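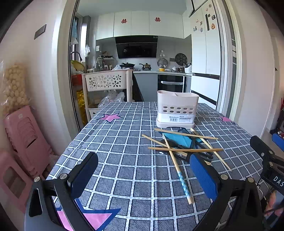 **Ilka Brandvold** – perception and tooling, Setby project

2/21/21

Back on the chopstick segmentation. Yesterday's checkpoint was merging crossed sticks into one blob, grasp axis came out as the average of the two, useless. Checked tablecloth doesn't help, grid lines get picked up as stick edges whenever they run near parallel.

Tried:

- Hough on the mask skeleton instead of PCA. Better on crossings, worse on short visible pieces.
- masking out the cloth grid by color. Light wood sticks survive fine, black ones lose half their lenght in finger shadow.
- splitting the class into light / dark sticks. Keeping this. Dark still confuses with the other black utensil handles.

Retrained on 4,000 crops, 205 held back. Loader was shuffling before the split so the old val numbers are junk – don't quote them. Fixed in Rulska, needs a rerun of everything since October, sorry.

Pile with both light and black sticks in front of the holder is the hard one. Use it as the regression case.

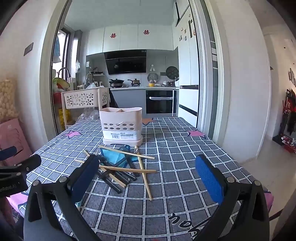 ## Holder pose

Fitting a box to the holder, with the hole rows as a texture cue. Label on the front is handy for yaw, gives the front face for free. Loses it under motion blur, and the pose then flips 180 for a few frames. Added a gate: reject any jump that big, hold last pose up to 150 ms. Ugly but ok.

Time sync between the two grippers still off in Gunn. Log 372 has the worst of it, the second stream lags by a couple frames and the contact labels land on nothing. Want to align on gripper open/close instead of wall clock. Arnitz already has a cross-correlation util, just call that.

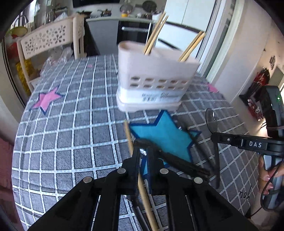 *Holder off the table, blurred, second gripper at right.*

TODO

- rerun val with fixed split
- dark stick recall, try heavier shadow augmentaton
- pose gate: should reset when holder is set down again
- stars on the cloth: still get false positives at the navy outline, check the mask threshold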